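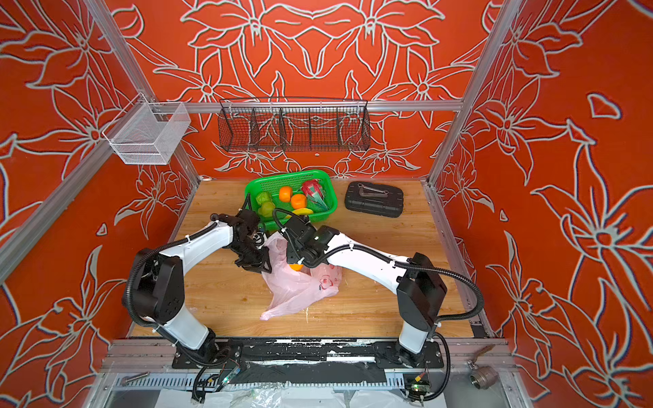
Search this site Go

The Bag Inside the Bag

I have been thinking about the thin plastic bag, the kind you tear off a roll in the produce aisle and then rub between your fingers for a minute and a half like someone trying to start a fire. I would like to know who decided that fruit needs one.

An orange comes with its own packaging. It is thick, it is waterproof, it is a cheerful color you can find in the dark of a refrigerator, and it comes off in one piece if you're patient or in 44 pieces if you're me. A banana is even better dressed. And yet I stood in line at the Trillbridge market in January behind a man who had put one banana in a bag, tied the bag, and put the tied bag in a second bag to go with his receipt. He looked perfectly sane. He had nice shoes.

I'm not here to scold. The scolding has been done, by people with better posture than mine, and I still own a drawer. You own one too. Mine is the second one down, to the left of the stove, and it no longer closes. Last winter I emptied it onto the floor and found 200 bags in there, which I know because I was avoiding a phone call and so I counted. Some of them had been folded into little triangles. I have never folded a bag into a triangle in my life, so either my mother has been visiting while I'm at work or the drawer has developed a culture.

What interests me is the ceremony. Fruit sits in a basket in my kitchen, a green plastic one with holes in the sides, bought years ago from Punley when they were closing the housewares floor. In the basket the fruit is fine. It breathes. It gets looked at. A bell pepper goes in there as well, over the objections of people who think a pepper belongs in the crisper, and the pepper has never complained. Then somebody comes to dinner, and on their way out I am seized by the need to give them oranges, and the oranges cannot simply be handed over. They have to be bagged. I go to the drawer, I fight the drawer, I pull out a crumpled pink thing with the name of a dead pharmacy on it, and I lower the oranges in one at a time while my guest stands there in a coat saying no, really, two is plenty.

My neighbor Haziq Rondonuwu won't take the bag. He takes the oranges, puts one in each coat pocket, and walks home across the courtyard shaped like a cartoon. I used to find this rude. I now think he may be the only adult in the building. He arrives with both oranges and he has no drawer. (He does have a cabinet full of takeout containers, but that's a separate essay and he has asked me not to write it.)

The trouble with the pocket method is the dragon fruit. I bought one this spring out of vanity, because it was pink and scaly and made the rest of the basket look like it was trying harder. You can't put a dragon fruit in a coat pocket. You can't put it under a banana either, or on top of one. It is a fruit that demands its own seat. When I finally gave it away I bagged it, and I felt the bag was justified, and I've been suspicious of that feeling ever since, because it's exactly how the man with the banana must have felt.

Then there is the order of things. My brother-in-law, Faizal Wuisan, worked one summer bagging at Chin, the grocery by the bus depot, and he holds views. Heavy first, round in the middle, anything that bruises on top, bread by itself in the other hand. He'll take a bag apart on my counter and pack it again while telling me about his knee. I grant that his bags are better. They stand up. Mine slump over in the back seat at the first left turn and let everything roll under the passenger side, where in the fullness of time I will find a lime. But I notice that he needs the bag to have opinions about. Take it away and he's a man holding six oranges.

I did try to reform. I bought the mesh ones, a set of 14 from Paltesov with small wooden beads on the drawstrings, and I was insufferable for a month. They hang on a hook by the door. I see them every time I leave for the store and I see them again when I come back, carrying my groceries in plastic. I have walked past those beads maybe 300 times. They make a tiny clicking sound when the door shuts, and I choose to hear it as encouragement.

So here is my modest position. If a fruit has a peel, let it ride loose in the cart. It will roll, and it will end up against the eggs, and the cashier will have to chase it down the belt with one hand, and I believe most of us could stand a little more of that in our day. Grapes may have a bag. Cherries, obviously. The dragon fruit I am still thinking over. And if you come to my house for dinner you'll be offered oranges at the door, and I will say "do you want a bag for those," because I was raised by someone who folds them into triangles. You are allowed to say no. Wear something with pockets.

June 2021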